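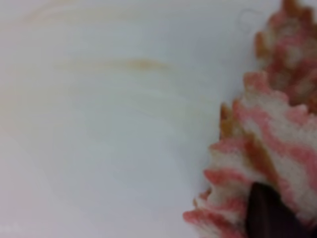

Figure 1. Wrist camera view. The finger is at lower right, pressing on the pink-and-white piece, with tan streaks on the white surface to the left.

Handling Soft Things, Unit 6: Contact That Was Never Noticed
Course notes, Jad Hakim
Mar 30, 2022

Welcome back, everyone, and thank you for the lab reports, which I enjoyed more than I expected to at the end of a long evening (several of you have very strong feelings about the gripper pads, and I have passed them on). Today we take up the Drestside fault, and I'd like you to keep Figure 1 beside you while you read, because we will come back to it more than once.

First, the background. The Drestside cell was put together to move soft pieces from one place to another without crushing them. The arm ran a Zunero controller, and the finger force was read by a Skunix sensor in the gripper. The rule was simple enough to fit on a sticky note: close slowly, watch the force, and stop when the reading goes up by 100 counts. With a wooden block or a plastic cup this worked beautifully, and I think that is how we all came to trust it a little too much.

A soft, ruffled piece does something different. The points along the edge give way a bit at a time, so the force climbs very gently. Meanwhile the controller was re-zeroing the sensor every 125 milliseconds to get rid of drift. You can probably see where this is going! Each time the force crept up, the controller took the new value as its zero, and the 100-count rise never came. The finger kept pushing, the log said "no contact," and the arm went on with its sweep just as it had been told to.

Look at Figure 1 again with that in mind. The dark finger is against the lower part of the piece, and the white parts wrap around its tip. Any of us would call that contact. Please be careful with the tan and orange marks, though. Every year somebody writes that they prove the piece was dragged across the surface. They may fit with that idea, but a single picture can't tell you when a mark was made or what made it. If you want to argue for dragging, go to the joint log and find the motion there.

Now for the safety side, which matters more to me than any spoiled piece. A gripper that can't feel a soft object can't feel a fingertip very well either. At Drestside the operators had been reaching in to straighten pieces while the arm was paused, and a pause on that controller leaves the motors powered. No one was hurt, I am very glad to say, but the habit had to go.

The changes made in December were these:

Re-zero only when the gripper is open and clear of everything.
Add a limit on finger travel, so that the finger stops even if the force reading stays flat.
Treat "no contact" at full travel as a fault that needs a person to clear it.
Use the stop button and wait for the amber light to go out before any hand goes in.

Ajayi, who ran the tests afterward, put the new settings through 3,000 closing cycles on soft foam, and the travel limit tripped every time it was meant to. I'd still call that a good start, as foam is kinder than most of what we pick up.

For next time, please read the sensor chapter through to the part on drift, and bring a page on this: if the re-zero had been slower, would the fault have gone away, or would it only have been harder to find? Sketches are welcome, and so are half-finished thoughts. My door is open after lab if you get stuck on the timing plot.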